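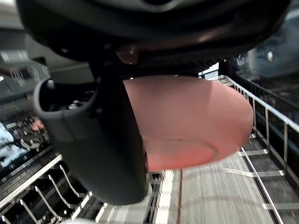 Moving to Tirkbridge or Dultwood?

bumble_kat
We have to pick by October. Tirkbridge rent is $289 more a month, but it's 11 minutes from my job - Dultwood is a 2-bus trip. Thoughts?

oldporch
Dultwood! I've been out there 19 years and the yards are huge.

mapleleft
Huge yards, no grocery store lol. I'd pay the extra.

oldporch
There's one on Contreras, it's fine.

mapleleft
It closes at six!

bumble_kat
Ok, six is rough. Leaning Tirkbridge, going to see a place tomorrow.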